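Skiltden Book Reports, read me first

So I've been keeping notes on every novel and memoir I finish, and this folder is where they ended up. There are 1350 short reports in it, all typed by me, mostly at the kitchen counter after 9 at night. Each one is a plain text file with the title, the year I read it, a paragraph or two of what I thought, and a score out of 15 (I know, I know, I started that way in college and it's too late to switch).

Family sagas are way overrepresented. I can't resist a box of old letters in an attic! Poetry barely shows up, and there are 24 files marked "unfinished" where I quit partway and said so. 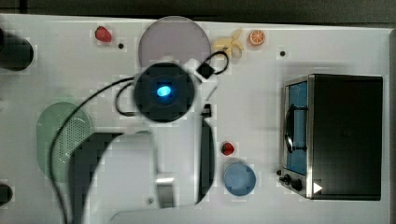 One reader, Stukuslow, wrote in to say the scores drift, that a 12 from the early files would be a 9 now, and could I please add a column for it. Fair point. I got crankier. The June update has a "mood" field instead, filled in only where I still remember, so treat it as gossip.

Spoilers: yes, everywhere. The endings are the part I like arguing about.

Use the reports however you want, just keep the Skiltden name on them. Typos can go in the tracker. Please don't send me the ones in the Omerović folder, those are quoted passages and the spelling is the author's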